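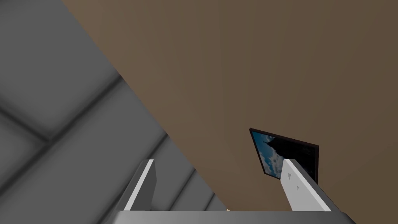 Ticket 847: shared calendar showing wrong times, Carside office
Opened: Thursday, June 23, 2022
Status: closed, see last entry
Priority: was low, then high, now low again

Reported
Room bookings on the shared calendar out by an hour for Carside people. Farnovum people see the right time. Same booking, same room, different hour depending who opens it. Two lots of visitors turned up to the big meeting room together this morning and one lot had to sit in the kitchen.

Setup
Calendar is Thevar, hosted. Desktop mail program is Cernura, which pulls the Thevar calendar in. Carside all on Cernura. Farnovum mostly use Thevar in the browser. Should have spotted that sooner.

09:40
Checked clock on three Carside machines. All correct. Time zone set to London on all of them, summer time ticked. Not that then.

09:55
Made a test booking in the browser, 2pm. Browser says 2pm. Cernura says 1pm. Made a second one from inside Cernura, 2pm. Cernura says 2pm, browser says 3pm. So it's the same hour both ways round, and it's Cernura that is behind.

10:10
Removed and re-added the calendar in Cernura on my own machine. No change. Took ages to sync aswell, 22 minutes by the progress bar. Don't bother with this step if it comes up again.

10:45
Phoned Thevar support. On hold. They say their side stores everything in one base time and the program at the other end does the sum. Asked me to check Cernura's own time setting, separate from the computer's. Didn't know it had one.

11:00
It does. Options, Calendar, More, right at the bottom, "Calendar zone". Mine is set to "GMT (no summer time)". Changed to "London", closed the program, opened it again. Test bookings now match. Good.

11:15
Walked round and looked at the others. All on GMT. Everybody's was set by the install file we rolled out last October, just before the clocks went back, so it looked fine all winter. Been wrong since spring and people have been quietly adding an hour in their heads. One desk had a sticky note on the monitor saying +1.

11:30
Priority up to high. Anything booked FROM Cernura since spring may be stored an hour late. Changing the setting makes those show at the wrong time for the people who made them. Do not change the rest of the desks yet!!

12:20
Pulled a list of future bookings made from Carside. Most were repeats. Sent it to the office inbox asking people to check their own and reply with the time they meant.

14:05
Replies in for nearly all. 5 bookings need moving. The rest had been put in through the browser, or the owner had noticed and fixed by hand.

14:30
Moved them in the browser. Re-sent invites. Outside guests will get a second email, have told reception to expect calls.

15:10
Changed zone on all Carside desks. Had to restart Cernura twice on the machine by the window, first time it kept the old setting. Tick "remember" before closing.

15:40
Install file corrected and old copy deleted from the shared drive. If you have saved one locally bin it please.

Known leftovers
- Past bookings not touched. Times in the room usage report for April to June will be out by an hour for some rows.
- All-day events were never affected.
- Phones not affected, they talk to Thevar direct.
- Laptops that were out of the office today still need doing. Setting is Options, Calendar, More, Calendar zone, London, tick remember, close, reopen.

16:15
Test booking from both offices, same time shown in both. Deleted the tests. Closing. Reopen this one if a laptop turns up with it, don't start a new ticket.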